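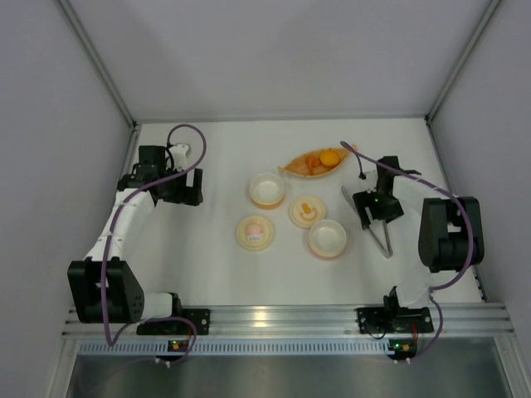
今期、双腕の動作計画ソフトウェアで最も時間を要した作業は何か。

左右のアームの軌道を同じ時間軸で扱うための計画器の改修である。従来は片腕ずつ経路を求めてから干渉を調べており、後から計算した側の待ち時間が長くなっていた。改修後は両腕を一つの問題として解いている。

双腕作業用制御ソフトウェア開発 進捗報告
提出日 2019年9月18日
提出者 Tarnalby開発室 Xuân Vũ

1.計画モジュール(Virnell)
両腕同時計画への移行を完了した。評価用の記録3154件を再計算したところ、157件で制限時間内に解が得られなかった。内訳を調べた結果、大半は作業領域の中央で両手先が接近する場合に集中している。手先に取り付けたカメラの外形を衝突モデルに大きめに登録していたことが一因と考えられ、形状データの見直しを進めている。

2.認識モジュール(Yadav)
ボウル、蓋、トングなど、形状の異なる物品の姿勢推定を対象としている。トングのように細長い金属製の物品では、グリッパーと重なった際に推定値が安定しない。固定カメラと手先カメラの推定結果を統合する処理を実装し、現在は単体試験の段階にある。蓋については、表裏の判定を別処理に分離した。

3.制御および記録基盤(Fadska)
制御周期は100Hzを維持している。関節角、グリッパー開度および各カメラ画像の時刻同期を共通の形式に統一し、再生ツールから任意の時点を呼び出せるようにした。旧形式の記録を読み込む変換機能は未完成である。

4.課題と今後の予定
未解決の不具合は9件であり、うち優先度の高いものは、計画の中断後に再開すると初期姿勢が正しく引き継がれない事象である。11月までにこれを修正し、認識モジュールとの結合試験に着手する。予算の費目間の変更は予定していない。結合試験の評価項目案は、次回の報告に添付する。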